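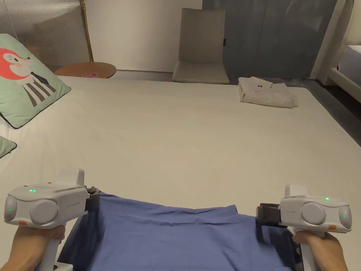

Top edge pulled tight before the first fold, with the bed as my folding table.

Okay, so I promised a bunch of you I'd finally write up how I fold the blue cloths, and then I let it slide for weeks and weeks. Sorry! May got away from me. But the laundry never stops around our place, so let's do this.

First a little background (skip down if you just want the steps, I won't be offended). We have two guest rooms at Iddale, and for years my linen closet was a total avalanche. Open the door, catch a pillowcase with your knee, shove it back in, close the door fast. I blamed the closet. I even went and measured it for new shelves! Then my neighbor Malte Ruppert came over, looked at the heap, and asked me why every single stack was a different width. Well. Because I folded everything differently depending on my mood, that's why.

So now everything gets folded to the same width, and I do all of it on a bed. I used to use the kitchen table and it is way too narrow - one half of the cloth is always sliding off onto a chair. A bed is big, it's flat, and it's at a pretty decent height if you're not too tall. Just make it up first. A plain, smooth bottom sheet is what you want, with the comforter and pillows out of the way, because any lump under there is going to show up as a crooked fold on top. I like a white or cream sheet under a colored cloth too, you can see your edges so much better.

What you need:
A made bed
Your cloth, fully dry (please, fully dry, I have had the musty closet and I don't want it back)
A tape measure, for the first one only
About ten minutes of peace, or a good radio show

Step 1. Find the top edge. If your cloth has a wider hem on one end, call that the top and stick with it. Mine doesn't, so I just look for the care label and put that at the bottom right every time. It doesn't matter which way you go as long as you do the same thing with the next one.

Step 2. Take hold of the two top corners and pull the edge out straight in front of you, over the bed. You want it snug but don't haul on it like you're starting a lawnmower. The edge will probably still be a tiny bit wavy and that's fine. Let the rest hang down and give it one good shake. Most of the creases from the dryer will drop out right there, and the ones that don't you can get with your palm in a minute.

Step 3. Lay it down, far edge first. Lean over, set the top edge on the sheet as far back as you can comfortably reach, and then let the rest come down toward you. If you plop the whole thing down at once you trap air under it and end up chasing bubbles around. Smooth from the middle out to the sides with flat hands.

Step 4. Bring the left side over to the right side. Match the corners, then run your hand down the fold. Now do it again if it's a wide cloth. This is where the tape measure comes in - my stacks are 22 centimeters wide (my tape is an old metric one, don't ask me to convert it), and once you have one cloth you're happy with, keep it beside you and use it as your pattern. No more measuring.

Step 5. Fold the long strip in thirds, bottom up first and then the top down over it. You get a neat little package with one smooth round edge. Put that edge facing out on the shelf. It looks so nice! And you can pull one out without dragging the two under it along.

A few things people have asked me since I mentioned this in the comments:

Do I iron them? Nope. I did iron the Lenz tablecloths once when my sister-in-law was coming and I still feel tired thinking about it. If a cloth is really rumpled I'll put a folded stack under a couple of heavy books overnight.

What about fitted sheets? Separate post. I'm working up to it.

Can you do this with something big, like a full top sheet? Sure, but fold it in half lengthwise with a helper before it goes anywhere near the bed, then start from step 3.

How many do you keep? Too many. I did a big clear-out in the spring and took a box over to the thrift shop in Wosenham, and I still have a shelf and a half. The blues stay, though.

If you try it, let me know what width you settled on. Mine fits my shelf and it might be all wrong for yours.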